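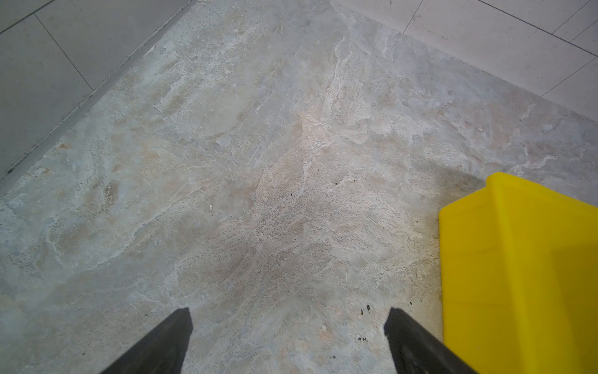 Gripper fingers open over patterned flooring, with a yellow object alongside.

Flarnura, which runs wrist-mounted grippers for light repair and fitting jobs in homes, has published a four-page set of working rules for its crews. The rules took effect in January and cover 23 operators at two sites.

They were drafted by Mirjana Matić, the company's safety lead, after a review of 55 job logs. She said crews were already careful but did not all do things the same way, and new staff picked up whichever habits they saw first.

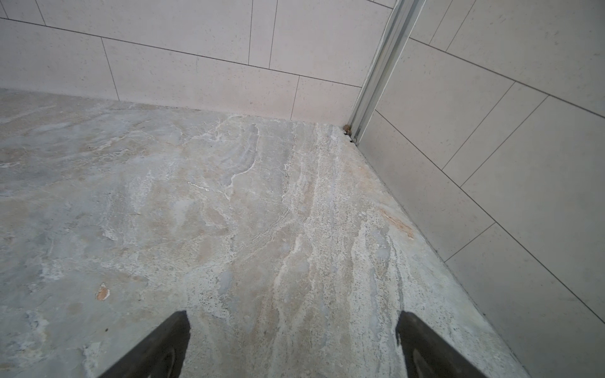 The longest section deals with floors and corners. Operators must look over the whole work area before the first move and write down any marks already on the surface, so that they are not put down to the robot later. Loose matter counts too. Bits like the brown ones at the foot of the metal profile, where the two tiled walls meet, have to be logged and cleared before the fingers go near them. Streaks and veins in a patterned floor are to be noted as "surface, existing" unless a second person disagrees.

Hand tools have their own page. A tool with a long shaft may be passed to or taken from a gripper only when the arm is stopped, and the person doing it must say so out loud.
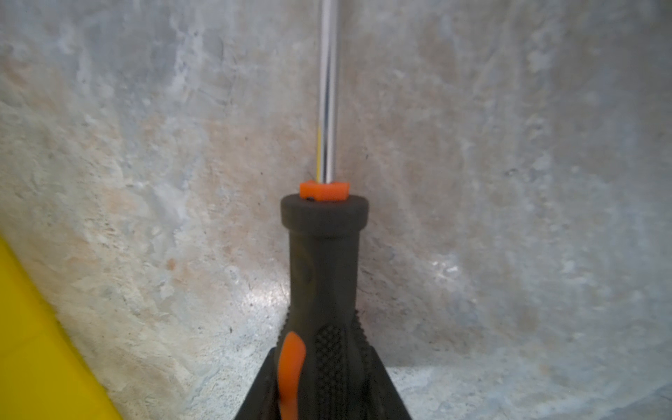
A screwdriver with a black and orange handle.

Travel speed near walls is now capped at 18 centimeters per second - slower than some crews were used to. Dinesh Bhat, who trains operators for the firm, said the cap adds about four minutes to a typical job.

"People grumbled for a week," he said. "Then the paperwork got shorter, and they stopped."

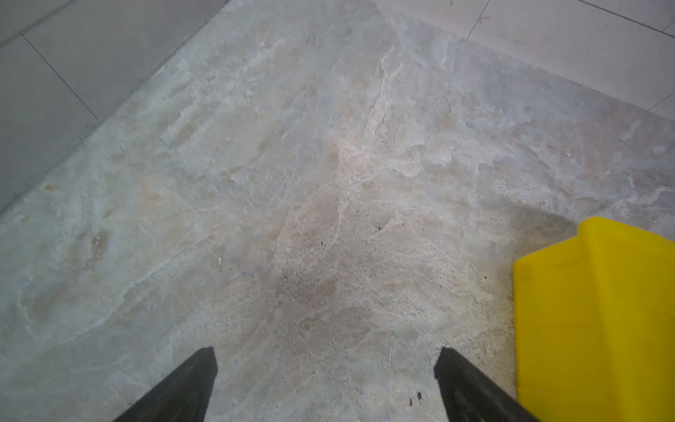 Both fingers in view before the floor's mottled surface, nothing between them.

Harnov, a fitting contractor that shares some work with Flarnura, is looking at the same rules for its own teams. Bujar Hoxha of Harnov said it wants changes to the tool page first.

Matić will take comments from crews through the spring.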